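**Hand-held grippers get a bedroom tryout, and the numbers are thin**

2 May 2023

Pirnura says its new hand-held grippers let anyone teach a robot arm to handle bedding and clothes. You hold one in each hand, do the chore, and the recording goes straight to the arm. No programming and no joysticks. After a first comparison at Stidden, I would hold off on the second half of that claim.

The test pitted the Pirnura pair against the older Lastano controllers, which steer the arm from a desk across the room. Both were used to record the same two jobs on a bed: picking up a piece of clothing and pulling a sheet flat. The recordings were then used to train one Erraji arm, so the arm itself was the same all the way through.

For plain recording speed, the hand-held pair won easily. The team got 344 usable clips out of it before the Lastano setup had reached 200. People who had never touched either one could work the grippers within minutes, while the desk controllers needed a long practice session and a good deal of patience.

That is the part Pirnura likes to talk about. What the arm did with the clips is harder to cheer for. It picked up a shirt well enough when the shirt lay near the middle of the bed. Closer to the wall it tended to close its jaws early and come away with nothing. The sheet job went worse, with both sets of clips, and the arm trained on Pirnura clips was only slightly ahead. On the team's own scoring the gap between the two came to 31 points out of a possible 300, and the scoring was done by the same people who made the recordings.

"I'd like to see it again with somebody else keeping score," said Rocío Olivares, who ran the comparison. She also pointed out that a person's wrists bend in ways the Erraji arm can't copy. Some of the smoothest clips were useless for that reason, and they had to be thrown out by hand. Pirnura's software is supposed to flag them. It caught a few.

There is the matter of weight, too. Holding two grippers out over a bed is fine for one clip. After a long run of them the pickups get lower and sloppier, and the arm learns the sloppy ones along with the good ones. The Lastano controllers rest on a desk, so they don't have this trouble, though they have plenty of others. A lag you can feel is the main one.

And the room was kind to both products. One bed, one plain wall, the same lights on all day. A home has dogs, lamps, and blankets in colors that confuse cameras. Pirnura's sales pages talk about "any bedroom." Stidden has tried one.

None of this makes the grippers a bad buy for a lab that needs a lot of clips in a hurry. The jaws open and close cleanly, and the lights on the housing are easy to read while you work. But faster recording has been sold as better robots before, and the link between the two is still mostly a promise. Pirnura was asked for results from an outside group and said it would have some to share in November.

Olivares plans a second round before then, with a different bed, a softer mattress and a scorer who hasn't been told which clips trained the arm.
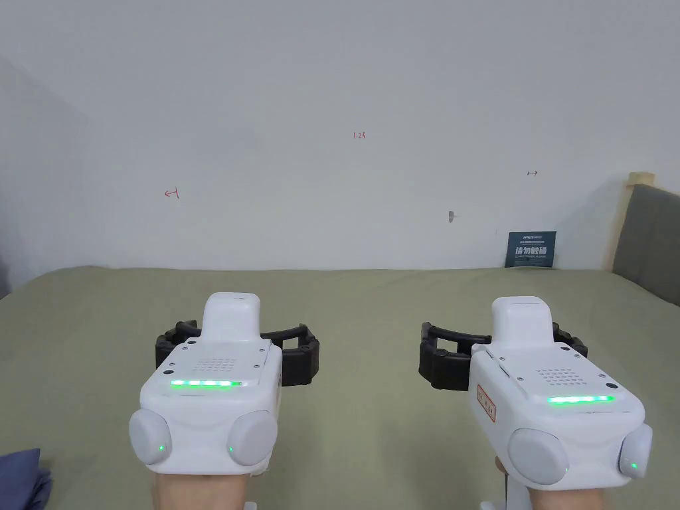
*Stidden Robotics Group, Test and Comparison Team*

A pair of white hand-held grippers with curved black jaws, held over the bed with their green lights on. The second round will use the same pair, and the scoring sheet will be posted with the results whichever way they fall.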